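Section 7. Running the laundry table on open days

This section covers the Gikano two-arm table when it is shown to visitors. For normal working, see Section 5. Everything in Section 3 (Power and stopping) still applies.

7.1 Before the doors open

1. Switch on the table controller and wait for both arms to finish their self-check.
2. Check that each arm base is tight on its rail. The clamp bolts work loose if the table has been moved.
3. Press each stop button once, then reset it. Do this every time, even if the table was used the day before.
4. Load the programme called Visit. Do not use Sort or Fold in front of the public, as both run at full speed.
5. Set the lift height to 565 mm. For coats and other long items, use 619 mm.
6. Put the bin at the back of the table with its long side facing the operator.
7. Place the clothes in the middle of the table in a loose heap. Mix light and dark items.

Note: The Bartoš grippers fitted from October onwards have longer jaws. If your table has these, take the lift heights from the sheet supplied with them.

Caution: Visitors must stay 400 mm or more from the rails while the arms are powered. Children must have an adult with them.

7.2 Giving the demonstration

1. Tell visitors that the arms are about to move.
2. Press Start. The right arm makes the first pick and the left arm waits in its low position.
3. Let the right arm raise the garment fully before you begin to talk about it. People watch the arm and do not listen while it is moving.

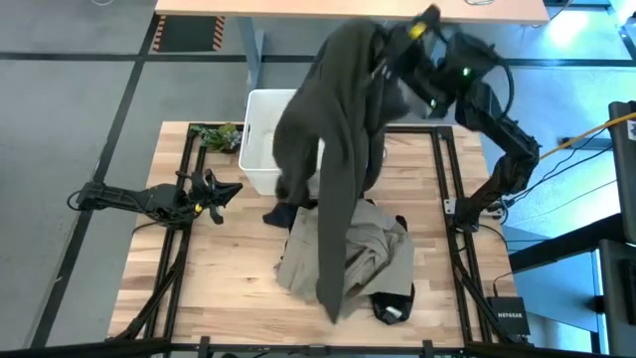 Fig. 7-2. Right arm at full lift with a long dark garment. Left arm folded low, gripper open.

4. Check that the garment hangs freely. A sleeve or flap may lie in front of the bin at this stage. It does not need to be moved by hand.
5. If the arm has picked up two items together, press Return. It will lower them to the table and try again.
6. When the table is clear, press Hold and take questions.

One full run takes 35 minutes with the standard Wusik clothing set. For shorter visits, put out fewer items and leave the speed as it is.

Caution: Never reach in to free a garment while Hold is lit. Hold pauses the arms but does not remove power. Use the stop button first.

7.3 If the arm drops a garment

1. Press Stop.
2. Pick up the garment and put it back on the heap.
3. Reset, then press Start. The programme begins again from the first pick.

If the same item is dropped twice, take it out of the set. Slippery linings are the usual cause. Replacement gripper pads can be ordered from Isell.

Guide revised 8/23/22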